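Vachon zipper-bag set
Recorded with the Trokham Wirkach two-hand kit

README, last changed April 14, 2019

What this is

Vachon is a small set of recordings of two-handed work on one mesh laundry bag, made at the Tolenik workshop during a trial of the Wirkach kit from Trokham. The kit is a pair of hand-held grippers, each with its own camera, plus recording software and a conversion script. It sells for $2399 the pair. We had it on loan and we have sent it back.

The set exists to answer one question: is a Wirkach recording of soft, awkward cloth good enough to train on? Trokham's sales sheet says yes, with "lab-grade demonstrations from day one." Our answer is in the sections below and it is less cheerful. We are releasing the recordings so that others can check us, including Trokham if they care to.

If you came looking for a large general cloth dataset, keep looking.

Contents of the package

recordings/ one folder per take, with video from both grippers and the motion log
rejected/ takes we would not train on, same layout
notes.txt what the operator wrote down after each take, lightly cleaned up
calibration/ the vendor's calibration files, unchanged
convert.py Trokham's script with our fixes
CHANGES what we fixed in it

There are 39 takes in all. Of these, 28 are in recordings/ and the rest are in rejected/. We left the rejected ones in because a review that only shows the good takes is an advertisement.

The task

A mesh laundry bag lies flat on a white table. The operator holds one gripper in each hand, takes hold near the zipper, and works the zipper along while the other gripper steadies the cloth. A take ends when the operator says it does. We did not score how far the zipper got, and we would be suspicious of anyone who gave you a success rate on so few takes.

We chose a mesh bag on purpose. The sales sheet shows the kit stacking cups and moving blocks, and nearly anything can stack a cup. Fine netting, a soft zipper in almost the same color as the bag, and a pull tab that is small next to the fingers make a much less friendly test. Cream on white is also hard on a camera.

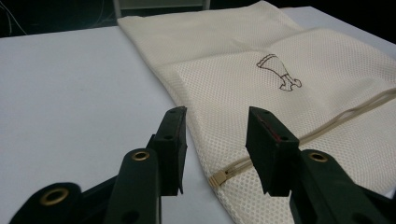 The tab was where most of the trouble came from. The fingers are flat pads, and a flat pad does well on a fold of cloth and badly on a small ridged piece of plastic that can turn sideways. When a take went wrong it was usually at first contact: the operator closed on the tab, the tab rotated, and the fingers ended up holding mesh. Bare hands would have fixed this without thinking. With the kit you have to open, back off, and come in again, and the operators got visibly impatient by the end of a session. You can hear it in the notes.

Trokham's manual suggests "adjusting your approach angle." We tried that. It helped some people and made no difference for others, and we do not think a purchaser should have to find this out for themselves.

How the takes were made

One operator at a time, seated, a gripper in each hand. The bag was laid out again before every take, by hand and without a template, so its position and folds differ. That was deliberate. Lighting came from the room's overhead fixtures and stayed the same throughout.

Operators got the vendor's own training video and one practice run. Anyone who has used this type of tool before will find the skill level uneven. We think that is closer to what a buyer will get than the practiced hands in the demo reel, but you may disagree, and if you do you should probably not use this set.

We did not edit inside a take. Where an operator paused to regrip, the pause is in there.

What the kit did well

Credit where it is due.

The linkage is good. The arms open and close evenly on both sides, and the pivots did not loosen over the trial. We had assumed they would.

The view is well placed. The camera looks down past the fingers, so you get the contact point and a fair amount of cloth around it. For folds and edges this is a useful angle, and the mesh texture holds up better than we expected from the spec page. Cloth very close to the camera goes soft, so do not count on it for anything near the bottom of the picture.

Pinching folded cloth works. Once the fingers have a fold between them, they keep it. The red grip strip on the finger probably deserves some of the credit, though we never tried the fingers without it and so cannot tell you how much.

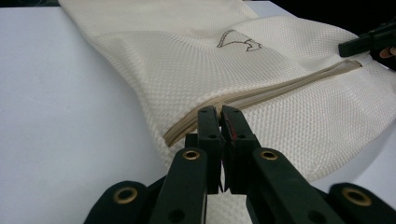 Fingers closed on the folded edge of the bag at the lower end of the zipper. The tip of the other gripper is at the upper right.

What the kit did badly

Sync between the two grippers. The software claims to line up both recordings on its own. In our hands it did so for most takes and then, with no warning, did not. There is no error message. You find out when the left hand lets go of something the right hand has not picked up yet. Most of what sits in rejected/ is there for this reason. We reported it and were told a fix was planned for May. We have not seen it, and we have learned to treat a planned fix as a missing feature until it ships.

Force. There is no force reading at all. The sales sheet talks about "feeling the fabric," and the operator does feel it, through the handle. The log does not. If your model needs to know the difference between a light pinch and a hard one, this kit will not tell it.

The fingers block the view. This is a plain consequence of where they are. When both come together over the zipper, the one thing you most want to see is between them. The second gripper's camera sometimes covers the gap and sometimes shows more table.

Weight. It feels fine for ten minutes and tiring after that. Trokham lists the weight of the gripper "without accessories." The camera counts as an accessory. Draw your own conclusions about a spec sheet that leaves out the camera on a product sold for its camera.

Calibration. The files that came with the loan pair did not match on the first try, and support sent replacements. We include the replacements unchanged. We can't say whether a bought pair would arrive in better order.

Claims on the sales sheet, checked

"Ready in minutes." Setup took us most of a morning, largely because of the calibration files. The second setup was quick.

"Works on any surface." We used one white table. We have no evidence either way and would like to know what theirs is.

"No cleanup needed." See the sync problem. Every take in recordings/ was watched through by a person from beginning to end before it went in. Budget for that.

"Open format." Half true. The video opens in anything. The motion log needs their script, and the script as delivered failed on long file names and on any machine without their exact library versions. Our changes are in CHANGES and are dull.

"Robot ready." We ran no robot. We make no claim that anything trained on these takes will open a bag, and you should ask for proof from anyone who does, Trokham first.

Known problems in the data

One bag, one table, one room. A model trained on this alone will learn this bag, and it may learn the little brown printed outline on it as a landmark. Mask it if that worries you. It worries us.

A fingertip or part of a hand shows at the edge of the picture in some takes, where one camera catches the hand on the other gripper. No faces are visible in anything we released, and there is no sound.

The background past the table is very dark, with some cables and shelving in it. Exposure was left on automatic, and brightness shifts a little when a gripper turns toward the dark side.

Operator notes are missing for 3 takes. The recordings are fine.

Left and right were swapped in an early upload. If your copy has no CHANGES file, delete it and download again.

Using it

Run convert.py on a single folder first and look at the output before you run it on everything. It writes one file per take, with both hands on a shared clock. It does not check the clock for you. Do not mix rejected/ into training unless bad sync is what you are studying, in which case it is the best part of the package.

Should you buy the kit

For folds, edges and larger objects, maybe, if the sync fix turns up and someone outside Trokham confirms it. For zippers, tabs and other small parts, we would wait for different fingers. At $2399 the hardware is fairly priced and the software is not finished. Ask for a loan pair, bring the most annoying object you own, and do not let them pick the demo.

We paid nothing for the loan and received nothing for the review. Trokham saw this text before release and asked us to take out the paragraph on weight. It is still there.

License and corrections

Recordings and notes are free to use for research with credit to the Tolenik workshop. The calibration files remain Trokham's and are included with permission. convert.py carries its original license. Send corrections through the issue page and name the take folder, otherwise we will have to ask.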